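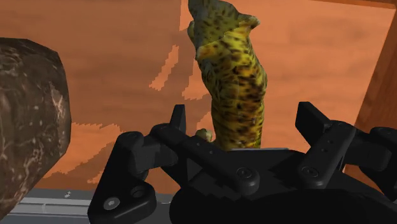 Which controller were the grasp trials run with?

Both the Gisler and the Demonov, with the same gripper model and the same start poses, 200 trials each.

Datasets > Homport > Grasp comparison > README

September, Anderson Miranda

## Contents

Simulated grasps from a wrist view, on 11 objects. The spotted one is tall and narrow, and both controllers get their own folder for it.

- `gisler/` position control
- `demonov/` force control, 2 gain settings

## Known issues

Shadow edges are stair-stepped. We left them that way. Object masks are missing for 4 trials in `demonov/`.

Contact: Anderson Miranda, Zevwood | © Zevwood | Back to top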